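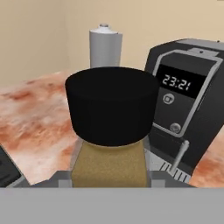

Brekwood Countertop Coffee Grinder, Owner's Guide, page 60

SECTION 7. STORING WHAT YOU GRIND

By now you own a grinder that works and more ground coffee than you meant to make. Everyone overdoes the first batch. The steps in this section cover getting the grounds out of the catch bin and into a jar with a lid, with as little as possible going into the toaster.

Before you start

Switch the grinder off at the back and pull the plug. The front button is a pause button, whatever it looks like, and the burrs will start again if you lean on it.

Have ready:
- a clean, dry jar with a lid that fits all the way around
- the short brush from the accessory bag (check the bag again, it hides in the fold)
- a sheet of paper or a wide funnel

Filling the jar

1. Wait for the burrs to stop. They are quiet for a moment before they are still.

2. Tap the side of the catch bin twice with your palm. Fine grounds cling to the walls and will otherwise drop on your socks in step 3.

3. Slide the bin straight out. If it sticks, push it back in and try again. Do not wiggle it. Wiggling is how the Rorkari model got its reputation.

4. Set the funnel in the jar and pour slowly. Stop a finger's width below the rim.

5. Brush the last of the grounds from the bin. Brush away from your face.

6. Wipe the rim of the jar with a dry cloth, then put the lid on. Grit under a lid lets air in, and you will blame the beans.

7. Label the jar with the grind setting. You will not remember it. We have all stood there sniffing.

NOTE: Keep the jar out of direct sun and away from the stove. The cupboard over the stove is the handiest in most kitchens and the worst for coffee.

NOTE: The freezer is a matter of opinion. Kipchumba Lyimo, who wrote the first edition of this guide, was against it and said so for two pages. We have cut them to one line: if you do freeze, let the closed jar come to room temperature before you open it.

CAUTION: Do not rinse the catch bin and put it back damp. Wet grounds set like mortar. Chipping them out with a butter knife is not covered by the warranty.

CAUTION: Never pour old grounds back through the hopper for a finer grind. Change the setting and use whole beans.

If the grounds clump

Check that the jar was dry, then check the beans. Very oily dark roasts clump in any grinder. The part number for a replacement bin seal is 3780; the brush is 212. Order the brush now.

Continue to Section 8, Cleaning the Burrs.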